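Who Eats Lunch in Closthorpe, and When
Project report, Nevzat Gökçe and Perihan Altıntaş
Submitted 14/06/2018

Why we did this

Our first idea was a history of bread. Our tutor pointed out that this had been done, at length, by people with archives. We settled on lunch, and on whether people in one small town still stop work to eat it.

What we did

We wrote a questionnaire of 5 pages, cut it to one after Perihan's own mother gave up on page two, and left copies at the library, the bus station and the Brovesgate end of the market. We got 47 back. One had been used for a shopping list, which we kept as evidence of a sort.

We also held three longer interviews. The shortest was with a man who said he had never had lunch and had no wish to discuss it. The longest ran to 90 minutes and was mainly about his neighbour's hedge.

What we found

Most people who filled in the form eat at midday, and most of those eat at their desk or in the car. Retired people take longer over it and are more likely to call it dinner, a word that caused us real trouble when we came to add up the answers. Several had put the same meal down twice under both names.

Almost everyone claimed to eat better than their colleagues. We can't see how this could be right. Sandwiches came first by a long way, soup second. Sweetcorn turned up more often than either of us would have guessed, mostly in tuna. 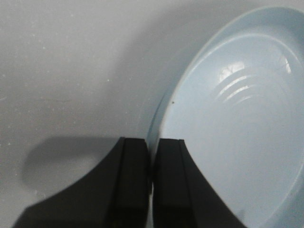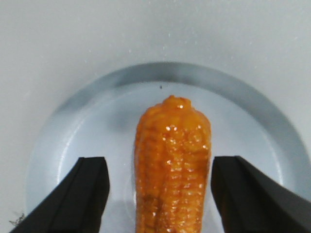
What went wrong

We started in October, when the market is half shut, and so heard too little from stallholders. The question "Is your lunch a proper lunch?" should have been tested first. Nevzat still defends it. We also left out school pupils, who would have had views.

If we did it again we would ask people to keep a diary for a week, and we would settle what dinner means before printing anything.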